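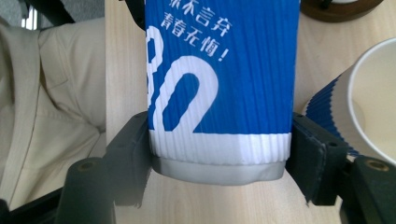 I have been comparing two hand-held grippers since January, and I promised to write my opinion when I had enough hours with both. The one I call the Mumine is older and simpler. The other one is the Clidis, and it is the one that everybody in my small circle wanted me to buy. I paid for both of them with my own money, so please read this as the notes of a customer and not of a reviewer.

First I must explain how I work, because it changes what matters to me. I hold the tool in my hand, I do a small task at the table, and the camera on the tool records it. Later the recordings go to a policy that runs on the Srour arm, which has the same fingers mounted at the end. So a finger that is nice in my hand but bad on the arm is no use for me, and the other way around also.

My test object this winter was the paper cup. I chose it after I lost a full week with wooden blocks. Blocks forgive everything. You can squeeze them as hard as you like and the recording looks perfect, and then the arm crushes the first soft thing it meets. A paper cup with a ripple sleeve shows your mistake immediately, the wall goes in and you hear it.

The Mumine has a trigger with a long travel. At the beginning I did not like it, my finger was tired after one evening. But the long travel gives me a feeling for the width. I can close until I feel the ribs of the sleeve, then a little more, and stop there. With the Clidis the trigger is short and quite stiff at the start, and when it finally moves it moves too much. I bent several cups with it in the first days. I got better with practice, of course, but when I looked at the width values afterwards they jumped at the moment of contact, and on the Mumine they come down in a smooth line. The policy learns what you give it. If you give it a jump, it will jump.

About the height of the grip. I started by taking the cup in the middle, as a person does. It is the softest place, so I moved lower and lower until I was holding it close to the base, where the bottom disk makes the wall stiff. It works much better, but a tall cup held from so low wants to lean. You have to lift slowly and keep your wrist quiet. On the arm I reduced the lifting speed for the same reason and I have not put it back.

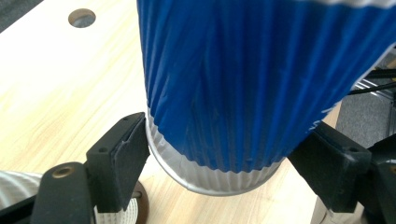
The pads were the bigger surprise for me. I had thought the pad was a detail, and I spent more evenings on it than on the triggers. I tried the bare plastic, then a thin silicone sheet, then a soft foam that I cut with a knife.

Bare plastic slips on the ribs. It touches only the tops of them, and if the two fingers are not exactly opposite, the cup turns slowly while you carry it. You don't notice in the hand, because you correct it without thinking. The arm does not correct it.

Silicone holds very well, maybe too well. When I opened the fingers the cup liked to stay with one of them, and I had to shake the tool a bit. Then the shaking was in the recordings. I threw away a whole evening of work for this.

Foam is the best of what I tried. It goes a little into the ribs and it lets go without a problem. The bad side is that it gets damaged at the edges. I replace it when the face is no longer flat, and I don't worry about a rough edge. I glue it with contact glue, thin on both sides, and wait until it doesn't stick to my finger before pressing. Double-sided tape was finished after 2 evenings.

Some words about the camera. Both tools let you mount it on top, looking down between the fingers. On the Clidis it is closer, and with a tall cup this is a real problem. When the fingers are at the base, the upper part of the cup fills the view and goes out at the top, and you see very little of the place where you want to put it. On the Mumine I could move the mount back, and I printed a bracket with 7 degrees more tilt. It is still not good with the tallest cups, but I can see enough table around the fingers to know where I am. If you work only with low objects you will never have this complaint.

I had help with the bracket from a small online shop in Gadthorpe. They sent me the threaded inserts in the right size after I ordered wrong. Press them in with a hot iron and go slowly, mine went crooked the first time.

For the numbers people: I have now roughly 3,000 recordings, the larger part with the Mumine. I trained the same policy on an equal number from each tool, with the foam pads on both. I let the arm try to pick up a standing cup and move it to a mark. The Mumine version damaged fewer cups. I don't want to give a percentage, my table is not a laboratory and I changed the lamp in the middle of the test without writing down when.

The Clidis is better made, I should say this. The fingers have no play at all, the cable comes out on the correct side for a right-handed person, and it starts every time. The Mumine needs to be restarted once or twice in an evening, and the left finger has a small play that I fixed with a washer and that came back. For boxes, bottles and hard plastic I would take the Clidis and be happy with it.

For paper cups I stay with the Mumine. I wrote to ask if there will be a softer spring for the Clidis trigger, and they answered that they will think about it. If I get one I will repeat the same test with the same lamp.

Next I want to stack one cup inside another. I tried it by hand at 9 in the evening when I was already tired, and the lower cup fell over almost every time. Probably I need to come in more vertically, and the camera does not help me there. If somebody has done it with a single hand-held tool, please write to me how you held it.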